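Setting up your Dramdale pop-up hamper

Part 2: Sorting the small stuff

I wrote this bit after Sunita Oyelaran asked me where all her socks go (the same place as mine, I suspect!), so it's for anyone who sorts on the bed.

1. Open the hamper out fully and give it a minute to settle into its round shape.

2. Drop a liner bag in and fold the top over the rim. I like a 60 litre one, it leaves plenty to grab hold of.

3. Tip the little things out on the sheet: socks, scrunchies, anything thin or stringy. Pull twisted socks straight before they go in.

Note: sheer or mesh bits snag easily, so I keep them back for a net bag.

Caution: don't stand the hamper on a soft blanket once it's full. Mine went over twice in March.

Palm-tree print in both of these:
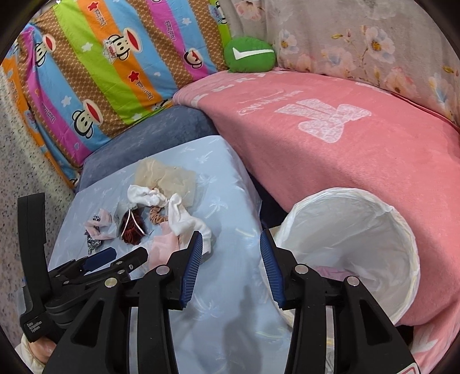
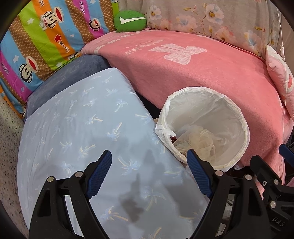

4. Gather the liner, tie it loosely and lift it straight out.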